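手持夹爪采集软件 现场检查表(附检查意见)
适用版本:Tillillow 采集端,10月分支
场地:Bastdale 一层
检查人:Shahla Pakzad
结果填写:合格 / 不合格 / 有条件合格 / 未查。不合格项须写意见,有条件合格项须写明放行条件。
检查时采集端与解算端使用同一份配置快照,快照哈希填在第一部分。

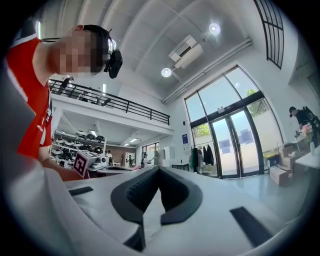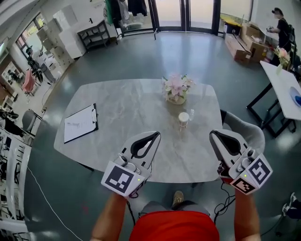 图1 夹爪端视角;图2 头部视角,双手各持一只夹爪

第一部分 配置与版本

1.1 采集端、解算端、标定库三者版本号与发布单一致。
结果:合格
意见:采集端由 Tillillow 启动页读取,解算工具 Nwachukwu 由命令行读取,标定库 Nudham 由清单文件读取。清单文件手工维护,下次检查前应改为构建时写入。

1.2 配置快照哈希已写入每段录制的元数据。
结果:合格
意见:抽查首段、末段和中间任选一段,字段均存在,取值一致。

1.3 工作目录无未提交改动。
结果:有条件合格
意见:解算端有一处本地改动,位于日志级别设置,不影响输出。放行条件为当日合入或撤销,并重新登记哈希。

1.4 左右夹爪标识与软件内通道名对应。
结果:合格
意见:逐只单独开合,观察通道曲线。左右互换的情况在旧版中出现过,本项不得以查看标签代替。

1.5 磁盘剩余空间检查在录制开始前执行,空间不足时拒绝开始。
结果:合格
意见:用限额目录模拟,拒绝开始,提示文字正确。录制过程中空间耗尽的情形归入4.6。

第二部分 标记检测与位姿估计

2.1 标记字典与配置一致,无重复编号。
结果:合格
意见:两只夹爪的全部标记编号均录入 Nudham,交叉比对无冲突。备用标记立方体尚未录入,录入前不得换装。

2.2 立方体各面外参已标定,残差低于上限。
结果:合格
意见:上限为重投影误差2像素。左右两侧均低于上限,右侧残差略高,集中在斜视角样本上。

2.3 仅一面可见时,位姿估计不发生翻转。
结果:不合格
意见:单面、接近正视且距离较远时,平面位姿存在双解,当前实现直接取重投影误差较小的一支,帧间会跳变。复现方法:将立方体一面正对头部相机,缓慢后退,姿态四元数在相邻帧之间出现突变。处理要求:求解后保留两支候选,结合上一帧姿态与夹爪惯性数据择一;无上一帧时该帧标为低置信,不输出插值结果。修改后重查本项及2.4、3.4。

2.4 两面可见时,联合求解优先于单面求解。
结果:有条件合格
意见:图2中右侧夹爪有两面标记可见,属于本项的典型工况。联合求解生效,但从两面切换到一面时没有过渡,位置曲线留有台阶。放行条件:切换帧写入标志位,训练侧可据此剔除。

2.5 手臂遮挡标记后恢复可见,重新捕获时间在限值内。
结果:合格
意见:限值为5帧。人为遮挡后移开,左右均满足。恢复后的首帧单独标记,不参与速度计算。

2.6 角点检测在强背景光下稳定。
结果:有条件合格
意见:场地一侧为整面落地玻璃,夹爪朝向该侧时背景过亮,自动曝光压低标记区域灰度,白色边框与背景的对比下降。固定曝光后检出率恢复,室内侧画面偏暗但仍可检测。放行条件:朝玻璃侧的任务一律采用固定曝光档,配置项名称须在录制元数据中可查。自动曝光的测光区域改为以标记为中心,列入后续版本。

2.7 地面与玻璃反光中的标记影像不被误检。
结果:合格
意见:编号过滤之外另设位置门限,超出工作空间的检测结果丢弃。门限按桌面坐标系设定,换桌后需重设,见3.5。

2.8 被检出但未使用的候选保留在调试日志中。
结果:合格
意见:日志体积偏大,默认关闭,检查时开启。

第三部分 坐标系与时间同步

3.1 头部相机、左夹爪、右夹爪三路时间戳同源。
结果:合格
意见:三路均以采集主机时钟为基准。启动时对时一次,录制中周期性对时。

3.2 任意两路偏差不超过上限。
结果:合格
意见:上限为5毫秒。使用闪光同步法,录制首尾各测一次,均在限内。尾部偏差大于首部,漂移方向一致,与时钟温漂相符,暂不处理。

3.3 对时失败时,录制自动标为不可用。
结果:不合格
意见:断开右侧链路后再恢复,界面弹出提示,录制继续,元数据中的状态字段仍为可用。提示可由操作者关闭,关闭后无任何记录。处理要求:状态字段由同步模块直接写入,界面层无权改写。属阻断项。

3.4 静止夹爪的位姿输出噪声在限值内。
结果:合格
意见:夹爪置于支架,静置录制,位置与姿态的标准差均低于配置中的限值。本项使用两面可见的摆放方式,单面情形待2.3修改后补测。

3.5 桌面坐标系已在本张桌上重新标定。
结果:合格
意见:图2的桌面为灰色石纹,圆角。纹理对特征点法有帮助,但桌边圆角使基于角点的初始化失败,已改用标定板初始化。桌子移动后须重做本项,移动与否以地面定位点为准。

3.6 头部相机运动过快时,帧被正确标记。
结果:合格
意见:快速转头,模糊帧的标志位正确置位。阈值取自陀螺仪角速度,未使用图像清晰度指标。

3.7 坐标变换树无断链,无环。
结果:合格
意见:使用 Nwachukwu 自带检查命令。输出中存在一个已废弃的坐标系名,不被引用,建议删除。

第四部分 夹爪状态与数据记录

4.1 开合量零点与满量程正确。
结果:合格
意见:完全闭合与完全张开各做一次,读数与配置相符。软质指垫受压后会变形,零点以指垫刚接触时为准,用力压紧产生的负值截断为零,原始值保留在另一字段。

4.2 开合量曲线与图像中的指端运动同步。
结果:合格
意见:逐帧比对,滞后小于一帧。

4.3 指示灯状态与软件状态对应。
结果:有条件合格
意见:图2中两只夹爪近底部均有绿色小灯亮。现行说明文件中绿灯的定义为设备就绪,界面文字却写作“录制中”,两处用语不一致。以说明文件为准修改界面文字。放行条件:操作者不得以指示灯判断是否正在录制,一律看主界面计时。

4.4 线缆不进入标记检测区域。
结果:合格
意见:右侧夹爪的黑色线缆向下走线。大幅内翻手腕时线缆可能掠过下方标记面,建议任务脚本避免该动作,或在标注阶段检查遮挡标志。

4.5 录制文件可完整回放,帧号连续。
结果:有条件合格
意见:本批共152段,全部送入回放校验。其中11段帧号不连续,已移入隔离目录,不进入解算。断点多出现在录制开始后的首个写盘周期,疑为写入缓冲初始化与首帧到达存在竞争。放行条件:校验作为入库前的强制步骤执行,失败段不得人工放行。根因单独立项。

4.6 写盘中断后文件可恢复至最后一个完整数据块。
结果:合格
意见:强制结束进程后执行恢复命令,文件头与索引重建成功。恢复出的段自动带恢复标志。

4.7 头部视频的人脸模糊在落盘前完成。
结果:未查
意见:本次未准备对应的测试流。补查时应包含侧脸、俯视和远处人员三种情况,并查看临时文件是否残留原始帧。

4.8 任务描述文本与录制段一一对应。
结果:合格
意见:任务编号由采集端分配。重录时旧段保留,状态改为作废,编号不复用。

第五部分 感知输出与任务场景

5.1 透明物体的深度空洞按规定处理。
结果:有条件合格
意见:图2桌面有透明玻璃瓶,瓶前为带浅色盖的白色圆柱形小容器。该类物体深度值缺失,当前流程用邻域均值填充,瓶体位置被填成桌面深度。规划端若直接使用,会将瓶体所占空间判为可通行。放行条件:关闭填充,空洞保持无效值,由规划端按未知空间处理。

5.2 细长及不规则物体的分割边界可用。
结果:合格
意见:花枝和叶片边缘有锯齿,抓取点不在该区域,不影响本批任务。涉及花材的任务另行检查。

5.3 非任务人员进入视野时,不被识别为操作者手部。
结果:合格
意见:手部检测限定在桌面工作空间内,远处人员不触发。两名人员同时靠近桌面的情形未覆盖,需补充测试用例。

5.4 背景变化不影响桌面物体跟踪。
结果:合格
意见:衣架、纸箱等背景物的位置可能逐日变动,跟踪模块不使用背景特征。头部相机定位使用背景特征,动态区域由掩膜剔除,掩膜须随每次场地调整更新。

5.5 轨迹重定向后无关节超限。
结果:合格
意见:在仿真中回放抽样段,未见超限。个别段手腕接近奇异位形,速度限幅介入,时间轴被拉长,已在输出中标注。

5.6 重定向后的双臂轨迹通过自碰撞检查。
结果:有条件合格
意见:两手靠得较近时,夹爪外壳的简化碰撞体偏大,产生误报。外壳为弯曲面,现用包围盒近似不合适,应改为分段凸包。放行条件:误报段由人工复核,复核人签名写入段元数据。

5.7 低置信帧在策略训练导出时被排除。
结果:合格
意见:导出脚本默认排除。命令行参数可关闭该行为,使用该参数的导出目录名须带后缀,已验证。

整改与复查安排

阻断项:3.3。修复前的录制只可用于调试。
需重查项:2.3、2.4、3.3、3.4。
需补查项:4.7,以及5.3中的双人靠近用例。
有条件合格项的放行条件由采集端值班人员在开机检查时逐条核对,核对记录与配置快照存放在同一目录。
复查须使用新的配置快照,旧快照保留,不覆盖。
隔离目录中的段在根因查明前不得删除。

检查人备注:2.3与2.4共用一段求解代码,建议合并提交,分别测试。3.3的修改涉及元数据格式,Nwachukwu 读取端需同步升级,升级后用旧格式文件做一次兼容性回放。

检查人签名:Shahla Pakzad
复查人签名:(待填)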